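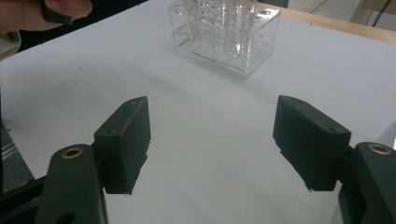

Yiran Shen writes that the wax from her Sabbath candles had run under the foot of the candlestick and set on the table linen, and asks whether a knife should be used to lift it. A blunt plastic scraper is to be preferred. The Maltholm Household Desk receives this question more than any other, and the guidance is set out again on this page, as revised 8 October 2019.

Search this site Enter keyword Go

Wax on table linen

Allow the wax to harden fully. A cloth that is small enough may be folded into a bag and placed in the freezer for an hour. Lift the larger pieces with the scraper, working from the edge of the spot toward the middle. Lay plain brown paper above and below the mark and press with a warm iron, without steam, moving to clean paper as the wax is taken up. Colored candles may leave a tint. Treat it with a little liquid laundry soap before washing, and do not place the cloth in the dryer until the tint is gone.

Embroidered challah covers should not be ironed in this way. Metallic thread and glued trimmings are easily damaged, and households are advised to take such pieces to a cleaner who has handled them before.

Wax in candlesticks

Do not dig into the socket with a metal tool. Stand silver candlesticks in warm water for a few minutes, then wipe out the softened wax with a paper towel. Weighted candlesticks — those with a filled base — must not be soaked. For these, direct a hair dryer at the socket on its low setting and wipe as the wax loosens. Wax should never be rinsed down the kitchen drain. Put it in the trash.

Glass inserts that have held oil should be emptied into a jar, wiped, and washed in hot water with dish soap.

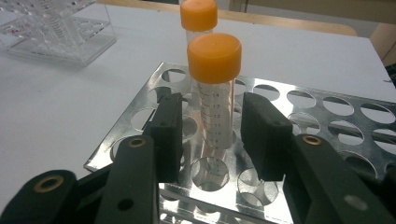 A second wash is often needed where the oil has been left standing from one week to the next. Dry the inserts upside down on a towel before they are filled again.

Wine cups

Rinse a silver kiddush cup soon after the meal. Wine left in the bowl overnight will mark the lining, and sweet wine collects under the rim. Wash by hand, dry at once with a soft cotton cloth, and polish only when tarnish can be seen. Plated cups wear through with frequent polishing; twice a year is enough for most.

Red wine on a white cloth should be blotted, never rubbed. Cold water is poured through the stain from the back, and the cloth is then washed as usual. Salt may be used at the table as a stopgap, but it should be rinsed out the same evening.

Storage

Keep silver in a closed cloth bag, away from rubber bands and newspaper. Long tablecloths keep best rolled on a tube. A tube 22 inches long will take a cloth folded once in most home sizes.

The printed edition of this guidance was sent to 584 households. Further copies may be collected from the Amrani Reading Room, and a revised sheet on the care of brass and pewter will be available there in January.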